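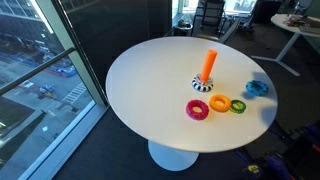 Ring size matters less than most adults believe, one mother, Kyu-ri Ham, told us in her interview, and her son put the rings on the peg in whatever order his hand found them. Her remark agrees with our records from the Lunico playroom study, in which 28 children were offered a ring stacker with the rings already taken off and laid flat on a low-traffic table.

Figure 1. Ring stacker on the round table: upright orange peg on its striped base, with the pink, orange, green and blue rings lying separately.

We coded 170 placements in total. The colour of the ring was a stronger predictor of first choice than its diameter, and rings lying near to each other were often taken one after another. A ring that lay apart from its neighbours was usually chosen late — in two sessions it was not chosen at all. We did not correct the order, and parents were asked to keep their hands off the toy.

Texture was not controlled in the present study. Choo and Wysocka, who coded the grasps independently, noted that children would rub a bumpy surface with the thumb before placing the ring, and this behaviour lengthened the trial by a few seconds.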